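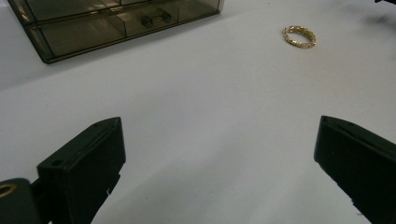 Pernero Publishes Care Schedule for Hollo Two-Finger Gripper

Pernero has released a setup and care schedule for the Hollo gripper, covering the hand-held version and the arm-mounted version used in small-parts sorting. The schedule replaces the two separate sheets shipped with earlier units.

The main change is to finger inspection. Operators are now asked to check both fingers every 48 hours of running time, with the jaws fully open and nothing between them. The inner faces should be wiped with a dry cloth and looked over for nicks, mostly near the lower edge. A finger with a nick on its inner face should be swapped out. Fingers are replaced as a pair – mixing an old one with a new one throws off the centering.

Mounting screws are to be checked at 1000 cycles after any finger change and again at 2320. The earlier sheets gave only the first check.

The schedule also adds a short pickup test for cells that handle jewelry and other light items. The operator lays a ring flat on a plain, light-colored table, opens the jaws wide, and closes on the band at the lowest force setting. If the ring slides or tips before both fingers touch it, the jaw center needs to be set again. The steps take up one page and call for 2 hex keys, both included in the Hollo kit.

Dralar, which services Hollo units from its shop in Duangkaew, will follow the new schedule on all repairs starting in January. Units sent in before then will be returned with a printed copy.

The schedule is free to current owners and can be requested through the Pernero service desk. Replacement fingers are sold by Pernero and Dralar.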